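Can a Robot Do the Chores Yet? Questions We Get Most

Readers write to us with much the same questions about household and shop-floor robots, so we keep the answers on one page and change them when the facts change. Most of what follows comes from the table-clearing work at Stisine, where two-armed machines practice picking up, sorting and putting away everyday items. Geum-ok Ma runs the tests there and checked the answers. The last update was in May.

Can I buy a robot that does housework?

You can buy machines that do one job each. Robot vacuums are common, robot mowers are getting there, and a dishwasher is a machine that does a chore even if people have stopped thinking of it that way. A single robot that clears the table, loads the dishwasher, wipes up and folds the towels is still a research project or a very early product. If someone offers you one, ask to see it work in a kitchen it has never been in before.

What does a robot chore look like in practice?

Mostly it is a table, a pair of arms and some ordinary objects. The job might be to put the cup on the tray, or move the spoon to the bowl. Each job is done over and over with things in slightly different spots. In our main set of trials last winter, a full clearing job was tried 196 times with the same list of objects and the positions changed before every try. 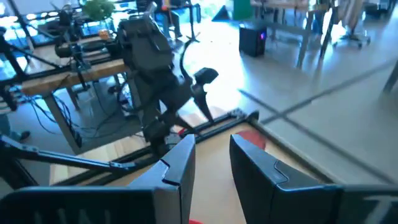
The jobs are kept short on purpose. A person clearing a table makes dozens of small decisions without noticing: which item first, which hand, whether the cup can be stacked, whether there is room. A robot has to get each of those right in turn, and a long job fails if any one step fails. Starting with short jobs lets the team see which step is the weak one. Later the steps are joined together, and the success rate drops. How far it drops is the number Geum-ok cares about.

Why is picking up a cup hard?

Picking up one known cup from one known spot is not hard. Factory arms have done that kind of thing for decades. The trouble begins when the cup is a different shape, or is lying on its side, or stands so close to something else that a finger won't fit between them. See-through and shiny plastic add to it. A camera may pick up the reflection of a ceiling light on a tray more strongly than the edge of the tray itself, and a clear item on a pale table can nearly vanish. People deal with this by moving their heads and by feel. Robots can be given more cameras, and that helps, but touch is still poor on most grippers.

Why two fingers and not a full hand?

Two fingers are cheaper, stronger and easier to repair. They close on things in a way that is simple to predict. For cups, bowls, boxes and most tools they are enough. They do badly with thin flat items. A spoon lying flat on a table is a good test, as the fingers have to come down almost to the surface without jamming against it. Hands with more fingers exist and are improving. They also break more often, and each extra joint is one more thing the software has to control.

What are two arms good for?

Large and floppy things. One gripper can't carry a wide tray level unless it gets a very firm hold on one side. Two can lift from both ends. Two arms also let the robot hold a container still while putting something into it, or pass an item from one side of the table to the other. The cost is that the arms can run into each other. Much of the slow, careful movement you see in videos comes from limits set to stop that from happening.

Are the videos sped up?

Many are. Look for a small label in the corner that gives the speed. Clearing a few items that would take a person several seconds can take a robot minutes. Slow is fine for some jobs. If the table gets cleared while you are at work, it may not matter to you whether it took five minutes or fifty. On a shop floor it matters a great deal, and speed is the first thing shop owners ask about.

How does the robot learn a job?

There are several ways, and labs mix them. A common one is for a person to steer the arms through the job many times while the cameras and joint positions are recorded. Software is then trained on those recordings and tries to do the same job alone. Tsutomu Mizuno, who has spent a lot of hours steering, tells new operators to slow down at the moment of grasping and to avoid fancy recoveries. If the operator does something odd, the software may learn to do something odd.

Other groups train in simulation first. That works well for walking and for moving around a room. It works less well for soft, wet or slippery things, which are hard to simulate.

If it can clear one table, can it clear mine?

Probably not today. A robot trained at one bench gets used to that bench: the height, the color of the surface, the lighting, even what stands in the background. Change enough of those and it starts missing. The usual answer is to train with as much variety as possible, so the team keeps swapping in different cups, bowls and trays, and leaves plain clutter around that has nothing to do with the job. A potted plant near the work area is useful in this way. The robot should learn to leave it alone.

Sunlight is a problem of its own. A bench near a window looks very different in the morning and at 4 p.m., and a home has far more windows than most factories do.

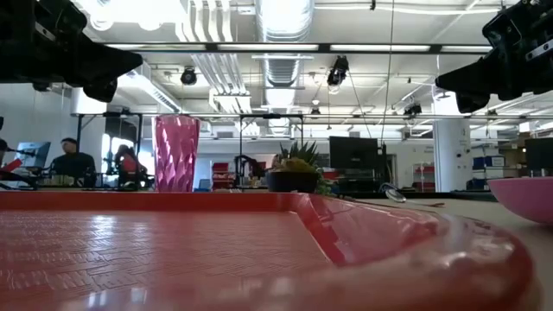
Which chores are closest to being ready?

This list is our own opinion, in order from nearest to farthest.

Floors. Vacuuming is done. Mopping is mostly done, if you pick up the rugs.

Moving sorted items. Carrying full bins or boxes from one place to another on flat ground works now in warehouses and some hospitals.

Clearing hard items from a table. Good in trials, with mistakes that a person still needs to fix.

Loading a dishwasher. Possible in a kitchen the robot has practiced in. Racks are awkward, and wet dishes slip.

Laundry. Folding one towel at a time can look very good. Taking a mixed load out of a dryer and ending up with neat piles is much harder.

Cooking. Stirring and pouring are fine. A whole meal in an ordinary home kitchen is a long way off.

Cleaning a bathroom. The farthest of all. Tight spaces, water, strong cleaners, and nothing at a convenient height.

What about small workshops?

Shop-floor work is easier in some ways. The owner can fix the lighting, bolt down the table and decide where every part goes. A kit-packing job, where the same 4 items go into the same box, is a fair candidate right now. Toon Peeters, who runs the packing side at Honorato, has looked at it twice and put it off both times. His orders change too often, and setting the cell up again for each new kit would eat the savings. He plans to look again when changing over takes less than an hour.

If your work is steady and dull, with the same parts all year, an ordinary factory arm with a fixed program may suit you better than anything described on this page. It will be faster and it is old, well-understood equipment.

Is it safe to stand near one?

Arms made to work near people are built to stop when they meet resistance, and they move slowly when someone is close. That lowers the risk, but it does not take it away. What the arm is holding matters too. An arm that is safe with a plastic spoon is a different thing with a kitchen knife. In the workspace people keep out of reach of a moving arm unless they are trained on it, and the stop button has to be where the operator can hit it without looking. A home with small children or a dog would need stricter rules than that, and the rules for home machines with arms are still being worked out.

How much would a home robot cost?

We don't print prices here, as they go out of date quickly. For a rough sense, a pair of research arms with grippers and cameras costs far more than any kitchen appliance, and that is before paying anyone to keep it running. Repairs are the part people forget to ask about. Fingertips wear, cables get pulled, and cameras get bumped and have to be lined up again.

What do robots still get wrong that surprises you?

Arlo Lindqvist answers our mail on this one, and his reply is usually "letting go." Grasping gets all the attention. Then the robot sets a cup down a finger's width too high and it tips, or opens the gripper and drags a light bowl sideways on the way out. The other is knowing when the job is finished. A robot may pick up an item, put it down in the right place, and then reach for it again.

Will it take somebody's job?

Some jobs will change, and we would be guessing if we said how many. In the places we have visited, the machines that stayed were doing work that was hard to hire for, and people were moved to checking and fixing. We have also visited places where the machine was sold after a year.

Can I visit or send in a chore to be tested?

Visits are for school and trade groups, by arrangement. You are welcome to suggest a chore. Describe it in a few sentences, say what objects are involved and what counts as done. "Tidy the kitchen" is too broad. "Put three dry cups on the top shelf, handles to the right" is something that can be tried.

Related items

Robot Vacuums on Stairs: Where Things Stand
Kakano Towel-Folding Trials, Part 2
Why Grippers Drop Spoons
Toon Van Hecke on Running a Shop With One Robot Arm
Buka Bin-Moving Cart: Reader Questions
Glossary of Robot Words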